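Open Saturday at Flastance
By Bianca Pascu
May

I almost didn't go. The open day was listed between a bread class and a used bike sale, and all it said was "come and see how we teach machines to tidy up." But my sister-in-law works in a homeware warehouse that's getting two robot arms by winter, and she has been asking me (the one who reads things!) what it will mean for her job. So I put my name down and took the early bus.

The office is upstairs over the Wundel tile shop. I had pictured big orange arms behind a fence, like in the car plant videos. What I got was desks, monitors, a lot of wires and people picking things up and putting them down again, very carefully, so that a machine can later learn to do the same from the recordings.

Tamara Mihăilă took our group around. She used to pack gift orders for Hollenstein, nine years on the same line, and now she trains the people who do the recording. She told us straight away that she'd applied because her knees were done with concrete floors and the ad said "sitting possible."

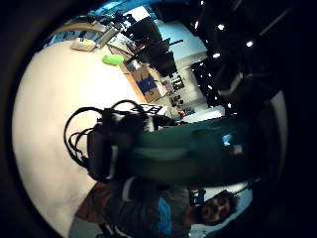

White tabletop, plenty of cable, and monitors further back.

The pace surprised me. On the packing line Tamara had a rate to hit and a screen that turned red when she fell behind. Over here the trouble is going too fast — if your hands blur through a move, she says, the recording isn't much use and you do it over. New starters from warehouses take a couple of weeks to slow down. She still catches herself rushing after lunch.

I asked how many times you'd do one task. For the current job, which is arranging a table for a shop display, the target is 2,000 good recordings. They had 527 when I was there. A woman in our group groaned out loud, and Tamara laughed and said yes, that's the face everybody makes in their first week.

The display job was my favorite to watch. There was a table with a peach cloth and a lit lamp with a cream shade, and a big bunch of artificial flowers, tulips and pink blossoms and all sorts, to be handled with black gloves on. The gloves carry sensors, and each one has a white cube fixed to it with a black-and-white square marker, so the cameras can work out where the hand is. Flowers are a pain, apparently. The stems all want to go different ways and you can't squash the heads. I've wrestled enough supermarket bouquets into vases to believe it.

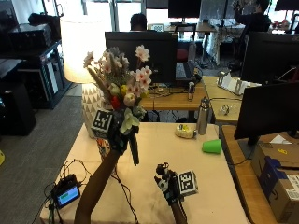

What about the jobs, then

This was what I'd come for, and to their credit they'd set aside half an hour for it, with coffee. Kiros Derese, who plans the shifts, didn't pretend that every packing job survives. At Gamix, one of their customers, the night packing shift has gone from six people to four. The other two moved to checking and fixing: clearing jams, sorting out what the arm drops, deciding what it shouldn't touch at all. Same pay to begin with, a bit more after the training.

I asked whether anyone had been asked beforehand. He said not early enough, and that the people on the shift heard it from a supplier's driver. I appreciated the answer but I'd have liked to hear from one of those four myself.

Tamara had her own list. She likes the chair and the daylight. She misses the noise and her old crew. The gloves get warm, and she wants shorter sessions with them, which is still being argued over. And she'd like the recorders to see the finished machine at work, because so far she has only been shown a video.

If you want to go

Wear layers, the stairs side is chilly. Groups are small, so book ahead. They let you try a glove at the end, and I moved a paper cup from one side of a desk to the other so slowly that the boy behind me sighed. I've written all this out for my sister-in-law, with the bit about Gamix underlined. She wants to know who gets the checking jobs and who decides. I've emailed Kiros to ask and will add his reply here when it comes.

More visits
Behind the counter at the Wundel tile shop
A morning at the cannery with Rodica Preda
Ileana Cozma's sewing room sale
The bread class I should have booked

Contact | © Bianca Pascu | Back to top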